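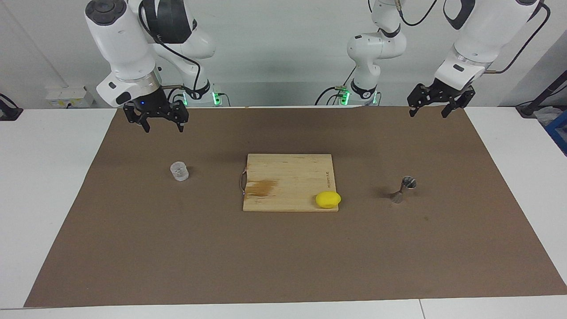 **Bimanual Handling Group, Ullero Laboratory, Lirkotham**

# Recording rules for the drinks table set

Version of November 9, 2021. Maintained by Orsolya Erdős. Please read it before you book the cell.

The set has 1325 episodes, of which 199 were rejected under the rules below and are kept in `rejected/`. They stay there and should not be mixed with the rest for training.

## Start state

- Both grippers open, empty and above the paper mat.
- Cup on the left of the cutting board, jigger on the right. Left and right are always as in the camera picture. The arms are named from the robot's side, so `arm_right` is the one over the cup.
- Lemon on the board. It may reach over the front edge.
- Green indicator light on at both arm bases. If one is not green, do not start, and write it in the log.

## During recording

1. No hands over the mat after the start signal.
2. An episode lasts 30 seconds at most.
3. The operator keeps the stop button within reach. A second person may watch but does not give instructions.
4. If an object leaves the mat, stop. Do not put it back and continue.
5. After 8 episodes, check the cables on both arms and return to the start state.

Stains on the board are allowed. Change the paper when it is torn.

## Labels

Use `success`, `fail` or `stopped`. A drop followed by a good second grasp is `success` with the flag `regrasp`. Before July we used `partial` for this, and Quentin Bailly has converted the old files.

## Known problems

- The Drakos export writes the arm names in capital letters.
- Sodeck logs have no `regrasp` flag.

Changes to these rules go through a merge request, with one reviewer who has operated the cell.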